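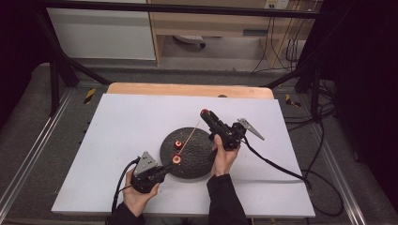

Good morning from my table! Many of you asked me about the ring and stick game, so I will write a small thread. I am not an expert, I only play it a lot with my aunt Hortensia Yáñez and with the children of my neighbor.

**2/** What you need: small rings with a hole in the center, one thin wooden stick like a skewer, and something round and heavy to put them on. I like a dark plate. Red or orange rings are very easy to see on it, and a light stick too.

**3/** The rule is simple. You have to put the ring on the stick without touching it with your fingers. You can use tongs, tweezers, chopsticks, what you have at home. One tool for the stick and one for the ring.

**4/** My first mistake was to play directly on the kitchen table. Our table is light wood and the stick disappears on it. Also the rings roll and then you look for them under the fridge. Now I put a big white board flat on the table first. It makes a big difference.

**5/** Second mistake: I bought rings that were too big. With big rings it is finished in one minute and the children go away. With small rings even my aunt becomes quiet.

**6/** Celeste Ledesma asked me yesterday which hand should hold the stick. I am right-handed and I prefer the stick in my right and the ring in my left. She does it the opposite way and she is faster than me, so please try both.

**7/** A little advice for the stick. Do not lift it from the middle. Take it close to one end and let the other end stay low, near the ring. Then you move the ring a little and not the stick. I needed all of February to understand this.

**8/** About the surface: a smooth plate is difficult, everything slides. A plate that is a bit rough is much kinder. Mine came from a shop in Tapia that was closing, and I paid very little for it. It is heavy, so it does not move when somebody pushes it.

**9/** For scores we count how many rings we can put on before the kettle boils. My best is 9. Hortensia says she made more when I was out buying bread, but there is no witness :)

**10/** If you play with small children, please cut the sharp point of the skewer before. And count the rings when you finish! They are small and the little ones put everything in the mouth.

**11/** Somebody wrote me that you can also play it in teams of 2, one person has the stick and the other one has the ring. We tried it after dinner. It is much harder than alone and we laughed so much that we had to stop.

**12/** Where to buy rings: I found a bag of 50 in the craft shop, near the buttons and the beads. If you know a cheaper place, please tell me in the replies. We lose one or two every week.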